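양팔 작업대에서 그리퍼 두 종류를 비교하는 방법

작성일: 2018년 2월 3일

같은 팔에 그리퍼만 바꿔 달고 비교해 보려는 사람을 위한 정리입니다. 저희는 Ultilis 제어기에 팔 2대를 물리고, Brilby 손가락과 Naciri 손가락을 번갈아 시험했습니다. 제어기 설치와 팔 조립은 끝났다고 보고, 비교 시험을 준비하는 단계부터 적습니다.

준비할 것

- 원점 보정이 끝난 팔 2대와 제어기
- 비교할 그리퍼 손가락과 체결 볼트
- 과일·채소 모형을 담은 트레이
- 봉투류 (그물망, 지퍼백)
- 기록용 프로그램. 저희는 Nomum을 썼지만 시각과 그리퍼 전류를 같이 남길 수 있으면 무엇이든 됩니다.

1단계. 손가락 교체와 영점

전원을 내리고 손가락을 뺍니다. 새 손가락을 끼운 뒤 볼트는 대각선 순서로 조입니다. 전원을 다시 넣으면 제어기에는 이전 손가락의 닫힘 위치가 남아 있습니다. 이 값을 지우지 않고 닫기 명령을 보내면 손가락끼리 세게 부딪칠 수 있습니다. 설정 메뉴에서 그리퍼 항목만 초기화하고, 가장 느린 속도로 완전히 닫은 다음 그 위치를 0으로 저장하세요. 엔코더 값은 손가락마다 다르게 나옵니다. 저희 쪽 Brilby의 완전 열림 값은 2609였습니다. 이 숫자를 그대로 옮겨 쓰지 말고 각자 장비에서 다시 읽어야 합니다.

2단계. 케이블 여유 확인

손목을 양쪽 끝까지 돌려 보면서 케이블이 당겨지는 곳이 없는지 봅니다. 너무 짧으면 손목 회전이 중간에 막히고, 너무 길면 늘어진 부분이 물건에 걸립니다. 팔꿈치를 가장 많이 굽힌 자세와 가장 멀리 뻗은 자세에서 각각 확인합니다. 손가락을 바꾼 뒤에는 귀찮더라도 다시 봅니다.

3단계. 물건 배치

트레이는 한쪽 팔이 손목을 크게 꺾지 않고 들어갈 수 있는 곳에 둡니다. 봉투는 다른 팔의 작업 범위 안에 둡니다. 두 팔이 모두 닿는 구역을 작업대 가운데에 남겨 두어야 물건을 넘겨주는 동작도 시험할 수 있습니다. 위치를 정했으면 트레이 모서리에 맞춰 테이프로 표시해 둡니다.

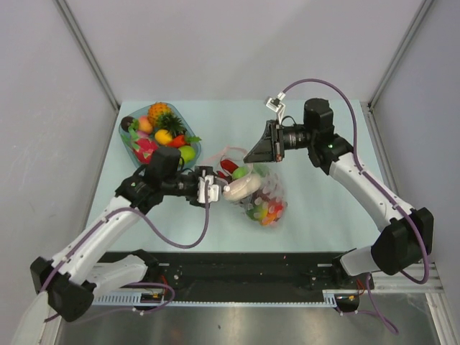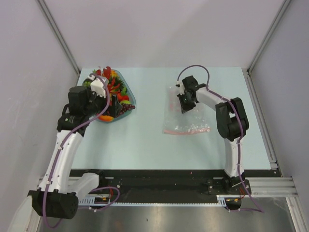 4단계. 봉투 잡기 시험

그리퍼 비교에서 차이가 가장 잘 드러나는 물건은 봉투입니다. 단단한 모형은 어느 손가락으로 잡아도 전류 곡선이 비슷해서 점수를 매기기가 애매합니다. 봉투는 접근 방향부터 따로 정해야 합니다. 첫 번째 사진의 그물망처럼 목이 모이는 봉투는 왼팔이 하듯 목 부분을 집는 자세를 기준으로 삼고, 두 번째 사진의 지퍼백처럼 바닥에 납작하게 놓인 봉투는 그리퍼를 그 위쪽에 세운 자세에서 출발시킵니다. 납작한 봉투는 손가락 끝이 바닥에 닿기 직전까지 내려가야 하므로 하강 속도를 따로 낮춰 두세요. 손가락 끝이 두꺼우면 비닐 밑으로 들어가지 못하고 밀기만 합니다. 이때 높이를 더 낮추면 작업대를 긁으니, 접근 각도를 조금 눕혀서 다시 시도합니다.

시험 순서는 이렇게 합니다.

- 시작 자세로 이동한다.
- 물건을 잡고 수직으로 들어 올린다.
- 3초 동안 멈춘다.
- 원래 자리에 내려놓고 손가락을 연다.
- 시작 자세로 돌아온다.

멈춘 동안 물건이 손가락에서 빠지면 실패로 적습니다. 조금 미끄러졌지만 남아 있으면 성공으로 치되 비고에 표시합니다. 내려놓을 때 비닐이 손가락에 붙어 따라 올라오는 경우도 따로 적어 둡니다. 잡는 성능과는 다른 문제이지만 나중에 손가락 표면 재질을 고를 때 필요합니다.

5단계. 기록과 비교

손가락 한 종류당 400회를 채우기로 했습니다. 한 번에 몰아서 하면 모터가 달아올라 뒤쪽 기록이 나빠지므로, 중간에 쉬는 시간을 넣고 두 손가락의 휴식 간격도 똑같이 맞춥니다. 봉투 모양은 매번 조금씩 바뀝니다. 그물망은 들었다 놓으면 내용물이 한쪽으로 쏠리므로 일정 횟수마다 손으로 펴 주고, 편 시점도 기록에 남깁니다.

전류값은 최댓값 하나만 보면 판단을 그르치기 쉽습니다. 닫히는 순간의 튀는 값은 빼고, 멈춰 있는 구간의 평균을 비교하세요. 저희 시험에서 Naciri는 그물망에서 평균 전류가 낮았고 납작한 비닐에서는 Brilby가 덜 밀렸습니다. 봉투만 다루는 작업이 아니라면 이 결과만으로 고르기는 어렵습니다.

자주 생기는 문제

그리퍼가 다 닫히기 전에 멈춘다: 전류 제한이 낮게 걸려 있는지 먼저 봅니다. 제한값이 정상이면 1단계의 영점을 다시 잡습니다.

두 팔이 가운데에서 서로 기다린다: 공유 구역의 우선순위가 양쪽 다 '양보'로 되어 있을 때 생깁니다. 한쪽만 '우선'으로 바꿉니다.

손목 카메라 영상이 끊긴다: 손목을 돌리는 순간에만 끊기면 커넥터 쪽을 의심합니다. 케이블을 고정한 위치를 옮겨 보고, 그래도 같으면 케이블을 교체합니다.

기록 파일의 시각이 팔마다 다르다: Nomum에서 동기화 기준을 제어기 시각으로 맞춘 뒤 다시 시작하면 됩니다. 이미 저장된 파일에는 적용되지 않습니다.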